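Stirketti Opens Planning Service for Buyers of Household Robots

Monday, February 12, 2018 – Stirketti today opened a planning service for care homes, hotels and housing operators that expect to buy humanoid robots and need a budget before they ask for bids.

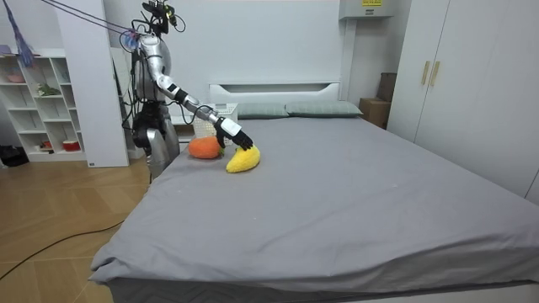 The service, called Driline, gives a buyer a written cost plan covering the machine, room changes, staff training, spare parts and repairs. Each plan starts with a list of jobs the buyer wants done, and every job is priced separately. Picking up soft items is one of them. A plush toy lying on a bed calls for a long reach over the mattress and a hand with fingers, and both affect which model a buyer should look at. Floor space beside the bed, storage units and loose cables are also entered in the plan.

"Most of the budgets we were shown in January had a purchase price and very little else," said Anisa Harahap, head of planning at Stirketti. "Hands wear out. Batteries wear out. Those costs belong in the first draft."

A Driline plan costs $2000 for one site – further sites under the same owner are $500 each. Buyers receive up to 80 hours of advice in the first year, by phone or on site. Stirketti does not sell robots and takes no payment from manufacturers.

Housing operator Clesard has ordered plans for 71 sites. "We want the figures before we set next year's equipment budget," said Bayu Ngui, purchasing manager at Clesard.

Orders are open now. Press questions go to Syahrul Nair at the Stirketti press office.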